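Search this site Enter keywords Go

Clothes should be kept longer, and shops should help us do it

I bought a jumper from Fulto last winter for 32 pounds. By May the elbows had gone thin and one seam had opened. The shop offered me a discount on a new one. It would not mend the old one, and it did not sell the yarn.

I think any shop that sells knitwear should have to offer repairs for two years. Fakia, a small shop near the station, already does. It charges a flat fee and sends you home with a spare length of wool. Last year it mended 575 garments, nearly all of them with holes a beginner could have fixed.
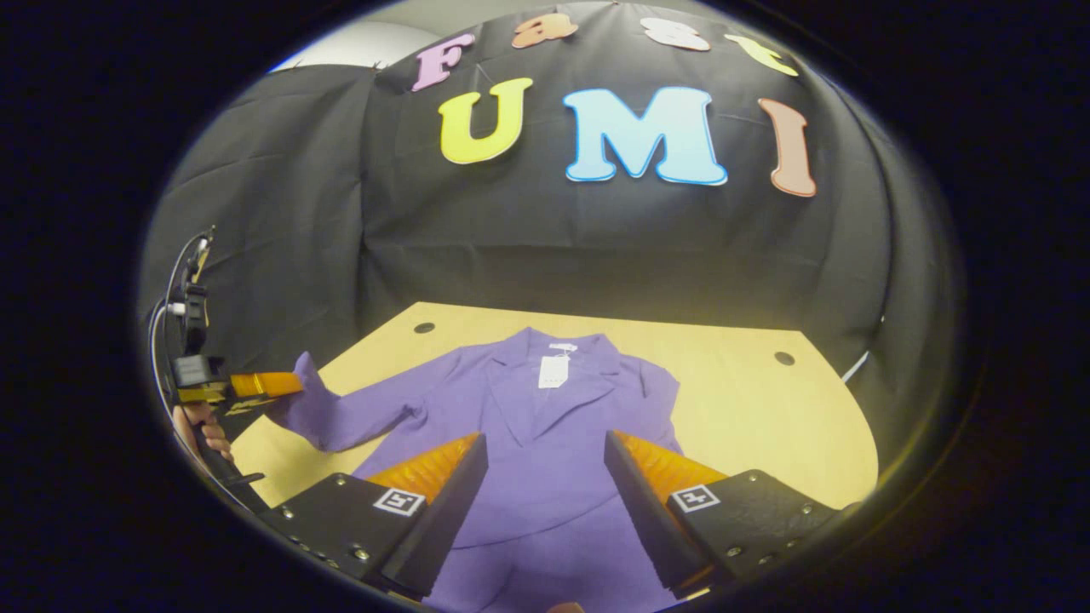
Pleraveo wrote in after my last column to say that this was fine for people with money and a free Sunday, but a parent with three children buys what is cheap and bins it when it goes. I accept that. Cheap clothes matter to people on low pay, and I do not want them priced out. But a repair rule would cost most to the firms that sell the worst stuff, and they could afford to use better thread.

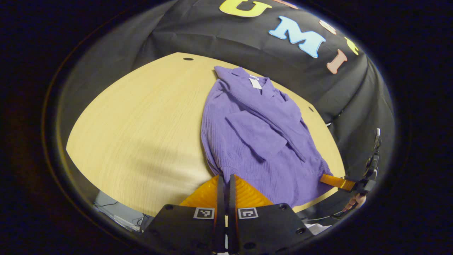 Schools could do their part as well. I was taught to darn in one wet afternoon and have used it ever since. A needle costs very little. Most of us have a drawer of things waiting for a button or a few stitches, and we go out and buy more because the drawer is full of things we cannot wear.

I have written to Fulto about the seam and am still waiting for a reply.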